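Category: Lists / Teleoperation and demonstration / Working group messages

From: Isla Whitcombe
To: Demonstration working group
Date: 2018-05-21
Subject: Re: Hand guiding or remote control for the kitchen tasks

Dear colleagues,

I write in reply to Lorne Després, whose message is quoted in full further down, and on behalf of the Gorura office, which has read it with care. Our operators have been working in the simulated kitchen under remote control, with the view taken from the wrist.

Gripper open, nothing held.

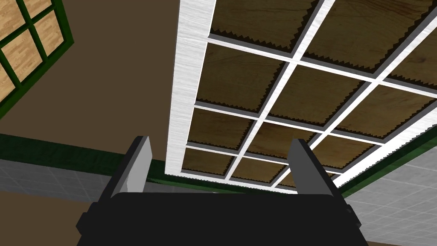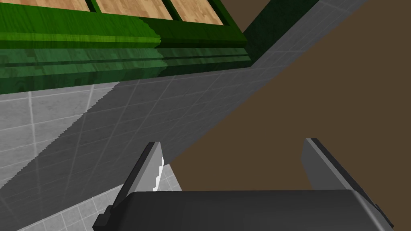 The question before the group is whether the written procedure should ask for hand guiding, for remote control, or for both. Lorne's message reads as follows:

> Dear all,
>
> Having gone through the draft procedure, I should like to raise two matters before it is adopted.
>
> First, section 3 says that a demonstration "may be given by any suitable means". I consider this too loose. On the Marchetti bench we guide the arm by hand, and the person doing so sees the whole task from where they stand. An operator working at a screen sees what the wrist camera sees and very little else. The two kinds of recording should not be stored under one heading, and at present the draft would allow it.
>
> Secondly, the draft does not say what is to be done with a demonstration in which the operator pauses to find their bearings. Mercedes Inga has kept such pauses in the Drenico set. Giorgia Grasso would take them out before the recordings are passed on. Both have good grounds, but we cannot have one practice at each site.
>
> I would ask that section 3 be withdrawn until October, so that a fuller text may be put forward.
>
> With kind regards,
> Lorne Després

On the first matter, Gorura agrees that the means of demonstration should be recorded in every case. We propose one added field, to be filled in by the operator before the session begins, with the permitted entries "by hand" and "remote". Where a session changes from one to the other, it should be closed and a new one opened. We do not think it necessary to hold the recordings in separate stores, provided that the field is made compulsory and that a recording without it is refused on upload.

We would add a point which the message does not cover. When the wrist is turned steeply, the operator's sense of which way is up suffers a good deal, and a small push on the controller may be made in the wrong direction. Ornella De Luca has asked our operators to bring the wrist back to a level position before each approach and to begin the approach only from there. Several of them found this slow at first. It is now our normal practice, and we should be content to see it written into section 4 as advice. We would not support making it a rule, as some tasks cannot be started from a level wrist, in particular those that reach under a shelf or into a low cupboard.

On the second matter, our view is closer to that of Mercedes Inga. A pause is part of what the operator did, and once it has been cut from the recording it cannot be put back. We suggest that the full recording be kept unchanged and that pauses be marked in a separate file, with a start time and an end time for each. Anyone who wishes to train without them may then leave them out at their own site. Giorgia Grasso has told me that she could accept this if the marks were made by the same person at every site, or at least from the same written guidance. That guidance does not yet exist. Gorura is willing to prepare a first version, subject to comment from the Marchetti bench, where pauses under hand guiding may well look rather different.

The present Randimum trial comprises 38 demonstrations, all given by remote control. They carry neither the proposed field nor any marks for pauses. We shall add both by hand and report to the list on how long the work takes, so that other sites may judge the burden for themselves.

We do not support the withdrawal of section 3 as a whole. Two sites are already working to it, and they would be left without any text in the meantime — a worse position, in our opinion, than a loose one. We ask instead that the first paragraph be replaced with the wording on the compulsory field, and that the remainder stand until the fuller text is ready in October.

Members who object to this course are asked to reply to the list and not to me alone. Comments on the marking of pauses may be sent to Ornella De Luca, who will collect them for the first version of the guidance.

Yours faithfully,

Isla Whitcombe
for the Gorura office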